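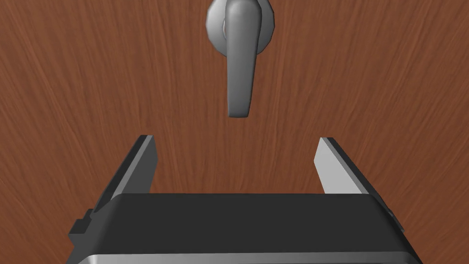

Game masters who run modern-day campaigns have been asking for a usable set of rules on break-ins for years, according to Kazimiera Urbańczyk, and most of them have been making do with a single skill check and a shrug. She said the new supplement from Plirier was the first she had read that treated a burglary as a full evening of play.

The supplement, titled Tavilside, was released on 12/8/20 as a PDF, with a print edition to follow in February. It runs to 122 pages and is written for contemporary roleplaying campaigns that use a twenty-sided die. Plirier, a small tabletop publisher, has until now been known mainly for its line of short fantasy adventures.

Tavilside takes its name from the coastal city in which its sample jobs are set. The city is described in the opening chapter, with entries for the harbor district, the courts, the two rival newspapers and the private security firm Korletey, which serves as the standing opposition for most of the book. Game masters who already have a city of their own may leave the chapter out. The rules that come after it do not refer to any named location.

The core of the book is a planning system. Before a job begins, the players spend points from a shared pool to gather floor plans, bribe staff, rent vehicles or place a contact inside the building. Points left unspent may be used during the job itself to declare that a preparation was made earlier, at twice the cost. An alert track, kept in view of all players, rises with each failed check and with each round spent in the open. When it reaches its limit, the Korletey response team arrives and the job becomes a chase.

"We wanted the players to see the trouble coming," said Teodoro Belmonte, lead designer of the supplement. "In our early drafts the alarm was a secret number kept by the game master, and groups felt cheated when it went off. Once we put it on the table, they argued about it — and the arguing was the best part of the night."

The second half of the book contains 70 pieces of equipment, a chapter of new feats, and 3 advanced classes: the Fixer, the Wheelman and the Inside Man. The Fixer is built around the planning pool and gains additional points at higher levels. The Wheelman draws on the chase rules, which have been rewritten to take fewer rolls. The Inside Man may begin a job already in place under a false identity, though the character can be exposed if the alert track climbs too quickly.

Tharun Rao, who edited the supplement, said the equipment chapter had been cut by nearly half during development. Many of the discarded items differed from one another only in price. Those that remain each have a separate effect in play, and several are restricted by a license rating that determines how difficult they are to obtain legally.

The draft rules were made available to outside groups under the working name Plomholm, and 884 players registered to take part. Their reports led to a number of changes, among them a lower starting pool and a limit on how many preparations may be declared in a single scene. One proposed class, the Forger, was removed after groups found it had little to do once a job was under way. Plirier has indicated that the class may appear in a later release.

Nabila Majimbun, who ran the rules for a group of six, reported that the planning stage took up most of the first session. She recommended that new groups begin with the shortest of the sample jobs, a theft from a courthouse records room, before attempting the longer museum job that closes the book. She also noted that the index in the PDF omits the feats chapter.

Plirier has acknowledged the omission. A corrected file will be sent to all buyers at no charge, and the print edition will carry the full index. The corrected file will also include a one-page summary of the alert track and a revised table of response times.

Questions about print orders should be sent to Sreekumar Kamath in the publisher's customer service office. Retail orders placed before the end of the month will ship with the first printing.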